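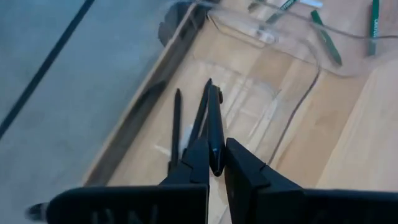 Drone reeds going sharp in a cold hall

Lenomley Pipers' Board > Reeds and maintenance

drones_at_80
Posted 23 Jun 2026
Set is a blackwood Trutitz, synthetic drone reeds, hide bag with zip, no moisture control other than a water trap. In our practice hall the drones settle within ten minutes and hold. At the outdoor contest they kept drifting sharp of the chanter for the whole set. Tuning slides were already well up the pins. Chanter reed is a Choi, medium, played in since December. Do I move the drone reed bridles or look elsewhere?

lowland_left_hand
Look at the chanter first. If the drones read sharp against it, the chanter may be the one that moved. A cold chanter goes flat faster than cold drones do, more so with an easy reed. What did the meter say for low A on its own?

drones_at_80
Didn't have the meter on the field. In the hall it gives low A at 480 or a shade over. Pitch drone by ear only.

tenorpin
Agree with the above up to a point, but slides high on the pins means the drones were being lengthened to bring them down, so they have very little flat left in them even when warm. Move the bridle away from the tongue's tip so that more of it vibrates. That lowers the pitch and you tune further down the pin. Do one reed at a time and mark the old position with a pencil before you touch it.

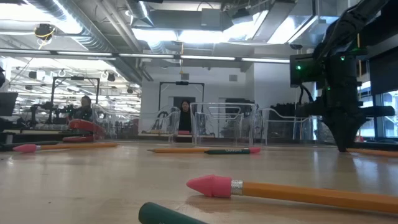
Half a millimetre is enough for a first try. Then play for a quarter of an hour before judging it. A longer tongue also takes more air, so check that the bass still strikes in cleanly.

lowland_left_hand
I would not touch three reeds that behave in the hall. He has one bad reading from one field and no meter. Sink the chanter reed slightly, or tape less, and the gap closes without upsetting the drones.

tenorpin
Sinking the reed sharpens the top hand more than the bottom. He will then be taping high A and high G to get them back. I have done it and regretted it.

Hultemetti96
Both of you are assuming steady pressure. Synthetic tongues rise or fall with pressure depending on the make, and people blow harder outdoors. Plug the chanter stock, sound one tenor, put a meter on it and blow from soft to hard. If it moves more than a few cents the reed is too sensitive and no bridle position will cure it.

drones_at_80
Did that tonight. Outside tenor is steady. Middle tenor climbs 11 cents from soft to hard. Bass climbs very slightly.

Hultemetti96
Then the middle tenor is your first job. Swap it with the outside reed and repeat the test, to rule out the drone itself or a leak at the reed seat. Check the hemp while it is out.

lowland_left_hand
That I can agree with. Leave the bridles until it is done.

tenorpin
Fine for the tenor. The slides are still too high and I would still move the bridles afterwards.

drones_at_80
Swapped. The climb followed the reed, so the drone is sound. New tenor reed ordered. I will take the meter to the next outdoor practice and post low A and all three drones, before and after playing.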